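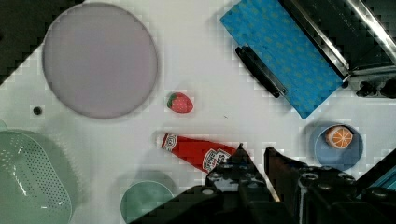 ## Re: play kitchen stuff, what do you keep out?

Hi all,

Catching up on this thread with my coffee at 6 a.m., before the small people are awake. Quoting Catriona first so the rest of you don't have to scroll:

> We're clearing out the toy corner at Jodstead in July and I have two big tubs of pretend food to get through. My gut says put it all on the shelves and let them at it, but last year it was on the floor by snack time and they'd stopped playing with any of it. What do you leave out, and what do you do with plates and cups? Real or toy?
>
> Catriona Nisbet

Catriona, I was in the same spot last winter! We had 86 pieces when I finally tipped everything onto the rug, and that was after the MacLeish cousins had carried off their share (and one of our saucepans, which I'm still hoping to see again).

What I do now is put one small batch on the white table and leave the rest in the closet. The strawberry and the orange half are in the current one, plus the ketchup bottle, a big pale lavender-gray plate and a light blue cup. I let things lie wherever they land — I used to set it up like a little café, and my daughter would walk in, look at it, and walk out again. Now she finds the orange in the cup and off she goes, it's juice, or soup, or a hat for somebody.

On plates, I'd go big. The tiny ones that came with our Metora set held one pea each and drove everybody nuts. A large round plate gives them somewhere to pile things up, and the strawberry looks so small next to it that my son insists on serving seconds. For cups, get a wide one, wide enough for half an orange anyway.

Ketchup is the star here, I have no idea why. It goes on the strawberry. It goes on the couch. If you have a bottle in those tubs, keep it, and if you have two, keep both, or you'll be refereeing all morning.

I swap the batch when they start using the food as ammunition. Some batches last ages and the vegetable one lasted a single afternoon (sorry, vegetables).

Does anybody on the list have a good way of getting old sticker glue off toy fruit? Dish soap did nothing on our banana. And Catriona, if you're giving away any bread, the Prerkex playgroup was asking, and I can pick it up when I drive over your way for the swap.

Off to find socks,
Jo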